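Workshop Notebook, Chaimongkol Building, Lower Level
Entry: July, opened 8:40 a.m.
Kept by: Lamai Ongart
Copy to: Lech Zawadzka

Subject: Adhesion of waterborne floor varnish on reclaimed maple, second series

Purpose
To determine whether the Plamora waterborne varnish may be applied over the old wax residue on the Jeststead gymnasium boards after a solvent wipe alone, or whether full sanding is required. The first series was set aside after the panels were stored flat against one another and the finish marked.

Materials
Boards were drawn from the lower stack and trimmed to 300 mm. Each was labeled in pencil on the back face. Varnish was taken from the can opened for the first series and strained before use. The Zosberg moisture meter was checked against its reference block and read within tolerance.

Procedure
Half of the boards received a mineral spirits wipe with clean cotton, changed at every pass. The remainder were sanded to bare wood and vacuumed. Two coats were applied to all boards by foam brush, with the grain. Recoat time followed the can. The shop door was kept closed during application, and the dust collector was off.

Observations, 11:15 a.m.
The wiped boards show small craters along the former court lines, where the wax appears to have been heaviest. The sanded boards leveled well. One sanded board has a brush mark near the label end; this was an error of handling and should be disregarded in scoring. Odor was moderate. L. Zawadzka reports that the wiped boards felt slightly tacky at the first touch test, and the sanded boards did not.

Observations, 3:30 p.m.
Craters remain in the second coat. No wrinkling at the edges. Cross-cut tape test is deferred until the full cure period of 15 days has passed. Boards are to be racked on edge with spacers. They are not to be stacked.

Storage and housekeeping
Used cotton was laid out to dry outdoors and will go to the metal bin. The solvent cabinet was locked at close of work. The batch is entered in the materials ledger under line 3,273. 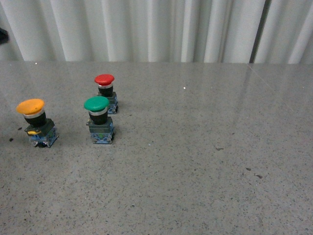
Actions before the tape test
L. Ongart: prepare a third set of boards, wiped 2 times with an overnight interval between wipes.
L. Zawadzka: obtain fresh blades for the cross-cut tool and confirm that the tape roll is within date.
Both: agree on the scoring sheet before any board is cut. The earlier sheet has no column for craters.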